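Brazos en el mostrador de la cantina, ¿qué pasa con los turnos?

bpiatek
En Zanard los dos brazos ya montan las bandejas: bocadillo, yogur o lo que toque, bebida. Antes lo hacíamos tres personas. Ahora yo repongo y reviso pedidos.
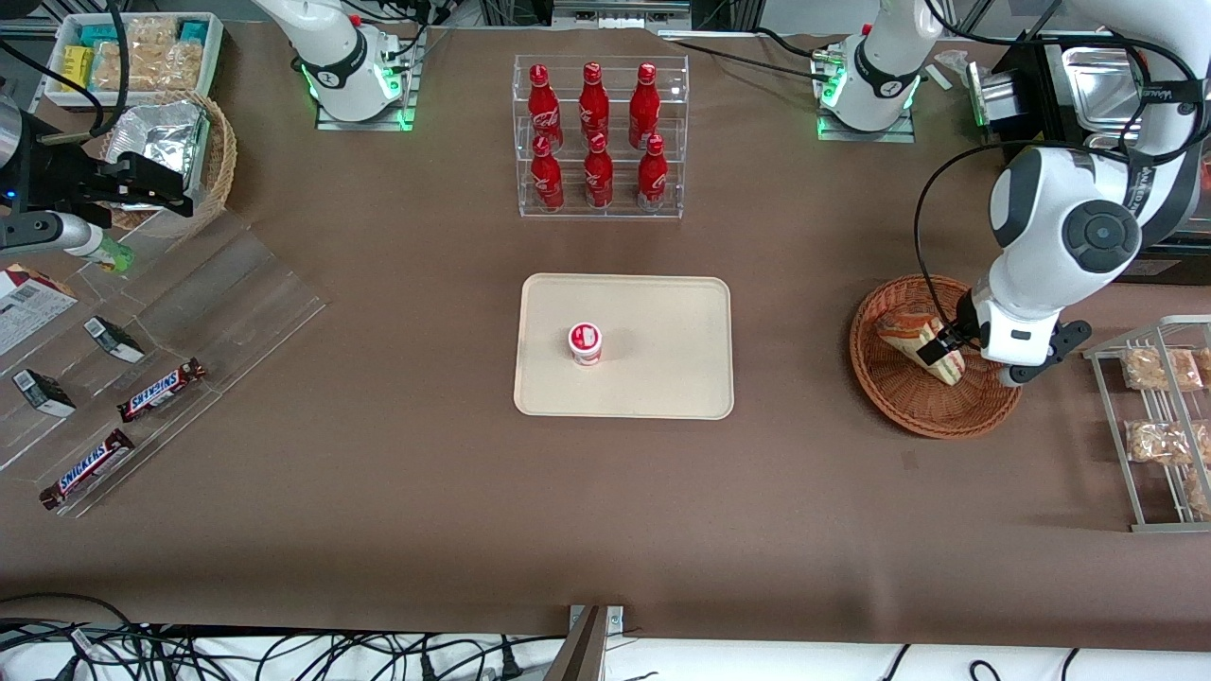
El sueldo es el mismo, pero paso el turno sin hablar con la gente – y eso lo noto.

Dede_Q
Pues yo lo prefiero. En Kovow servíamos unas 447 bandejas por turno y acababa con las muñecas fatal.

irena.p
No es comparable. A mi compañera no la despidieron, le quitaron horas. ¿Os han dado algo por escrito?

bpiatek
Todavía no. La encargada habla de julio.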